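Arm cell walkround - Trirholm shared shop, bay 3
Sat 10 March
Checked by: Wilmer Montoya
Second set of eyes: Xinyi Ye (joined at item 6)
Job: Stunora build, memory swap on a desktop tower

Key: OK / FIX / STOP. Comments go after the item, keep them short. Anything STOP means breaker off till it's cleared.

POWER AND STOPS

1. E-stop button latches and needs a twist to release - OK
Stiff. Still fine. Tested from both sides of the bench.

2. Second e-stop by the door - FIX
Works but somebody hung a coat on it. Hook moved. Need a guard ring.

3. Arm controller grounded - OK
Meter on the lug, good reading. Tightened it anyway.

4. Outlet strip not daisy chained - FIX
Was chained. Unchained it. Please dont do this again, the heat gun and the arm were on one strip.

5. Tower unplugged from wall before any work inside - OK
Power cord goes in the red bin, whoever is running the arm keeps the bin with them.

ARM

6. Base bolts torqued, witness marks line up - OK
Xinyi redid one mark, the old paint had rubbed off.

7. Joint caps on and snapped - OK

8. Cable has slack thru full travel - FIX
Jogged slow to both ends. Fine on the left, gets tight on the far right reach. Soft limit set in the Drositz config for now. Longer lead ordered.

9. Speed cap set for first runs - OK
13 percent. Was at full from the last session!! Check this EVERY time, it doesn't reset by itself.

10. Payload entered - OK
Re-entered after the tool change. Jin script was still loading the old number.

11. Homing repeatable - OK
Homed it, jogged out, homed again. 3,000 counts both tries.

WORK AREA

12. Platform slats tight, nothing rocking - OK
One loose T-nut at the back corner, snugged.

13. Fixture fastened down - FIX
Held ok by hand push but I want a second screw in it. Xinyi has the print file if the posts need to go taller.

14. Chassis can't slide - OK
Pushed on it from all sides. No movement. Recheck after lunch.

15. Clearance over tallest edge - OK
Drive cage side is the one to watch, path goes wide of it now.

16. Loose wires inside the case tied back - FIX
Drive end. Red/yellow/black bundle, plus the blue SATA. Not in the path today but one bad waypoint and it would be. Velcro, not zip ties please.

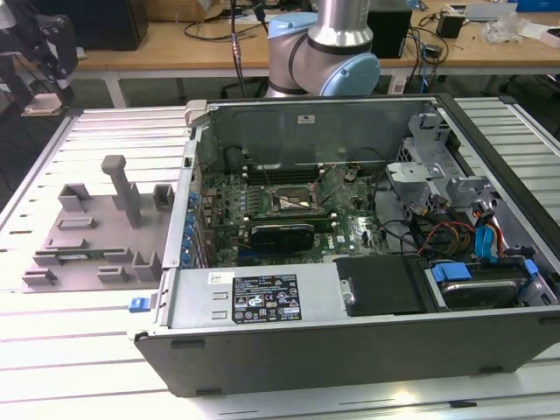 Do we have to pull the power supply out before the arm works near the board?
Leave it in. Unplug the cord, hold the power button a few seconds, wait a few minutes, then start. What you never do is open the supply itself, with or without the arm running.

PEOPLE

17. Safety glasses - OK

18. One person on the pendant, one person only - OK
Had a mixup last June with two people jogging. Say "mine" out loud when you take it.

19. Wrist strap for anyone touching memory or the board - FIX
Strap is there, clip is worn. New one on the shopping list.

20. Hair, sleeves, lanyards - OK

21. Log entry made - OK
Cycle counter at 1,375 before start.

STILL OPEN: 2, 8, 13, 16, 19. Item 4 closed on the spot. No STOPs.
OK to run at capped speed with both of us here. Not ok to run unatended until 8 and 16 are done.
- WM

Added by XY: agree w/ all of it. I'd move 16 up, doing it before the first run.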